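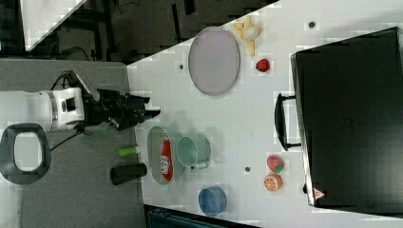
The gripper over the white tabletop, with toy fries and strawberries, a lavender plate and a ketchup bottle in a clear dish among the objects in reach.

The Second Try

A robot that fails to pick up a mug usually does the same thing again. It lowers the gripper to the same spot, at the same angle, closes the fingers and comes up with nothing. Anyone who has worked with these machines has watched this happen, sometimes for a full minute, before reaching over to stop the arm.

Wellington Trindade spent most of two years on that minute. His group at Trindthorpe, a small research lab, has been training robot arms to sort household objects on a tabletop, and it has changed one part of the recipe. The robot learns from its misses as well as from its successes, and it learns specifically what a person did after a miss. The group calls the method Skulier.

The usual way to teach an arm like this is by demonstration. A person steers it by remote control through a task, and the motions and camera views are recorded. Do it enough times, train a model on the recordings, and the arm can repeat the task with objects in new places. The people doing the steering get good at it, and the recordings are then cleaned. Fumbled grasps are cut out. A demonstration where the operator knocked over a cup and had to start again goes in the trash.

"We were throwing out a lot of work," Trindade said. "An operator would miss, look at it, come in from the other side and get it. That was the part I wanted the robot to know. We deleted it because it looked messy."

The clean recordings leave a gap. A model trained only on good grasps has never seen the gripper closed on air, or a cup that has been nudged onto its side. When it gets there by itself, it has nothing to go on.

Skulier keeps the messy recordings and marks them. Each one is split at the moment of failure, and the piece that follows is labeled as a recovery. During training the model sees recoveries more often than they occur naturally, and it does not learn to copy the miss that came before. A second, much smaller model, which the group named Kwan, watches the wrist position, the finger gap and the camera view and decides whether the last attempt worked. If Kwan reports a failure, the main model is told so, and that signal pushes it toward the kind of motion people used when they recovered.

The finger gap turned out to matter most for the first version. If the fingers close all the way, there is nothing between them. That rule is cheap and it works for a bottle. It does poorly with thin things such as the rim of a plate, where a good grasp and an empty one look nearly the same to the motor. The camera view was added for those cases.

The objects on the table are ordinary, or toy versions of ordinary things. Plates, bowls and mugs come up in every session. Play food is useful because it is light and has odd shapes, and it does not spoil. Larger items go on the table as well, including a hard-shell suitcase with a loop handle, which takes up a good share of the surface and forces the arm to plan its way past. Cups and mugs are often laid on their sides. A mug standing upright can be grabbed at the rim from almost any direction, while a mug lying down has a handle that may point toward the arm, away from it or into the table.

The instructions are short. The arm might be told to put the strawberry on the plate, or to put the orange in the bowl. When more than one strawberry is out, either one counts unless the instruction says which.

To test the method, the group trained two models on recordings from the same operators. One got the cleaned set. The other got the full set with recoveries marked. Each then ran 959 trials, with objects placed by someone who did not know which model was in charge. Trials stopped after three attempts at a grasp or when the task was done.

On the first attempt, the two models did about equally well. The difference came afterward. When the first grasp failed, the model trained on clean data went on to finish the task in 19 percent of those trials. The Skulier model finished more than half of them. It changed its approach angle on most second tries, and with the mugs it often moved to the opposite side, as the operators had.

Some results were less welcome. Kwan raised false alarms in 26 trials, reporting a failure when the object was in the gripper. In most of these the arm opened its fingers and dropped what it had been holding. Nearly all of them involved clear dishes, which the camera had trouble picking out from the table underneath. Trindade's group has since added a short pause, so that Kwan must report a failure on several camera views in a row before the arm does anything about it. The pause makes the arm slower. For sorting dishes, he said, that is fine.

There is also the question of what counts as a failure. The operators did not always agree. A bowl lifted at a bad tilt but set down safely was marked as a miss by some of them and left alone by others. The group ended up writing a two-page guide and relabeling a large part of the set by hand, a job that ran through December and that Trindade described as the least popular in the lab.

Plustoseo, a warehouse equipment company, has asked to try the method on its own arms, which handle boxed goods. Trindade is cautious about how much will carry over. Boxes are easier to grasp than mugs, but they are heavier, and a dropped box can block the next one. The recoveries recorded on a tabletop will probably not help there, and new ones would have to be collected.

For now the lab is working on failures that happen later in a task, after a grasp has succeeded. An object can slip while the arm is carrying it, or roll off the plate once it has been set down. Kwan checks only the moment after the fingers close, so the arm carries on as though it still had the strawberry. The next version will keep checking until the object has been released and has stopped moving.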